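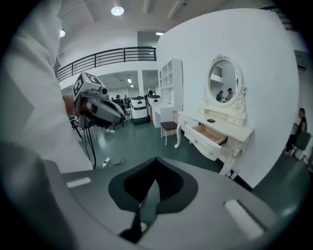
White walls, shiny floor, one lonely power strip.

Dec 17, 2018

So I've given up coffee. Well, I've given up most coffee. I'm down to one cup in the morning and I've been at it since May, and I keep getting asked how it's going, so I'm putting it all in one place and then I can just send people the link.

Some background first. I used to drink it all day long. One before the shower, one on the train, then whatever was in the pot at work until it ran out and somebody (usually me) made another. I wasn't sleeping well but I'd put that down to the flat, which faces Brurnmont Road and gets the night buses. I even bought thicker curtains. Curtains! For a noise problem!

It was my friend Teodoro Saludo who made me stop and think. We were away for a long weekend with a few others and the cottage had no coffee in it at all, only a tin of very old cocoa. By lunchtime on the first day I had a headache so bad I was lying on the bathroom floor with a flannel over my face. Teo drove 40 minutes to the nearest shop and came back with a jar of instant, and I drank it standing up by the sink before he'd got his coat off. He didn't say a word, he just looked at me. I went home and thought about that look quite a lot.

I didn't stop all at once. I'd tried that years ago and lasted until teatime. What I did was drop the last cup of the day for a week, then the one before it, and so on backwards. The evening one was easy and so was the afternoon one. The one at eleven nearly finished me off. I was snappy with everybody and I cried at an advert for car insurance.

Then there's the question of what you drink instead, because you still want to get up and hold something warm. I tried loads. Peppermint tea is fine but it's like drinking a toothbrush. Chicory tastes of burnt toast, though I know people who swear by it. Rooibos took me ages to like and now I get through a silly amount of it - I order the big bags from Plirkaseo, £49 for what they claim is 1000 cups, and they last me and my sister for months. With milk, before anybody writes in.

The sleep did get better, but it was slow, weeks and weeks. I drop off faster now and I don't lie there at three in the morning composing emails. I still hear the buses. The curtains have stayed up as I quite like the colour.

Things I miss: the smell, mostly, and having a reason to go into Agbayani's on the corner, where they used to start making mine when they saw me cross the road. I went in last week and asked for a hot chocolate and felt like I'd been caught cheating on somebody. It was a very good hot chocolate, mind you.

The one cup I've kept is a proper one. I grind the beans and everything, and I sit down for it, at the table, with the radio on. Would I give that up too? My sister thinks I should try it for January. My sister can mind her own business.

Next time I'll write up the ginger biscuits, as I've had three messages asking for the recipe and I need to find where I wrote it down.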